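Two arms, one pot: action chunks fighting each other at the handoff
Board index > Software > Control and learning

Posted by leltby_joris, April 5, 2025

Hi all, long-time reader, I mostly hang around in the calibration section. We're training one policy for both arms on a kitchen task: potato out of the pot and onto the plate, lid back on the pot. Each arm does its own bit fine. Put them together and I get a hitch whenever a new action chunk comes in, and it's worst when both grippers are working near the pot at the same time.

Setup on the software side: policy runs on a separate box, spits out a chunk of joint targets for both arms, and a little node on the robot machine plays them back and interpolates. Inputs are one fixed camera plus the wrist cameras. We have 729 demos, all teleoperated by me and Fenna.

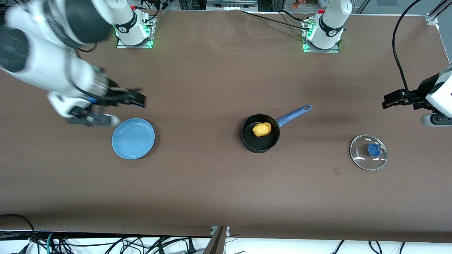 The hitch looks like a tiny step backwards, then it carries on as if nothing happened. You can hear it too – sort of a click from the wrist joints. I plotted commanded against measured and the command itself jumps, so I'm not blaming the motors. I've tried shorter chunks (more hitches, smaller ones) and longer chunks (fewer, nastier). Any ideas before I start rewriting the playback node?

Joris

Reply from gerrit_l

What are you doing with inference latency? If you grab an observation, wait for the policy, then start playing the new chunk at index zero, you're playing targets for where the arm was back when you took the observation. That's your step backwards right there. Stamp the observation, work out how old it is when the chunk lands, and skip that many steps.

Reply from leltby_joris

Ummm. Index zero, every time. I feel a bit silly now. Latency is roughly 700 ms on a bad day because that box is shared with the training jobs.

Reply from kverschueren

Gerrit's right about the skip, but I wouldn't stop there. With that much delay the new chunk can simply disagree with the old one. It might have picked a different way round the pot! Blend the overlap. We do a weighted average over the overlapping steps and it's been smooth as butter for us at Itgate.

Reply from gerrit_l

I really don't like averaging for this. If chunk A goes left of the handle and chunk B goes right of it, the average goes through the handle. Smooth, sure, and then you've shoved a saucepan across the table. I'd condition the new chunk on the part of the old one that's already committed and leave the averaging alone.

Reply from kverschueren

That needs a policy that can take a prefix, and he'd have to retrain or at least mess with the sampler. Averaging is ten minutes of work. And how often do you get a clean left/right split with 729 demos from two people? They'll both have settled into habits.

Reply from fenna_h

I'm the other half of the teleop here, and no, we have not settled into the same habits, haha. I go for the lid by the knob straight from above, Joris likes to come in at an angle. So there could well be two ways in the data. I looked at a bunch of wrist views last night and the approach is where we differ most.

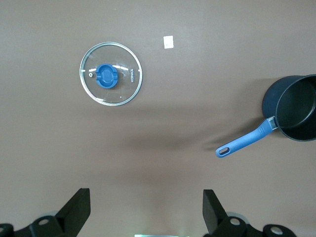
Once the fingers are close we do pretty much the same thing, so if the chunks disagree I'd expect it early on, with plenty of room left to sort it out. Joris, could you log the distance between the old and new chunk at every swap? Then we'd know whether it's lag or a real change of mind.

Reply from leltby_joris

Good call, doing that now. I've added the skip as well, it was four lines (plus an hour of finding out that the two machines' clocks didn't agree, grrr).

Reply from marloes_w

Side question, are both arms reading from the same buffer? On our Bosman rig we had one playback thread per arm and they'd swap chunks a few ticks apart. Single arm tests looked perfect and it only went funny with two. Took me most of July to find.

Reply from leltby_joris

One thread per arm, yes. Oh no.

Reply from marloes_w

Make it one swap for both, behind one lock. And fix that before you fiddle with blending, or you'll be tuning around it.

Reply from leltby_joris

OK, first numbers. Skip is in, single swap is in, and I replayed 1000 chunk swaps from the logged observations. Most of the big jumps are gone. A handful are left and they're nearly all during the lid approach, so Fenna gets to say she told me so. I'll try Kristof's blending there with a cutoff, so if the chunks are too far apart it finishes the old one and asks again.

Reply from gerrit_l

A cutoff I can live with. Still think you should try the prefix thing when you next retrain.

Reply from kverschueren

Post the plots when you've got them, and the weights you end up with. I'd start with the cutoff tight and loosen it from there.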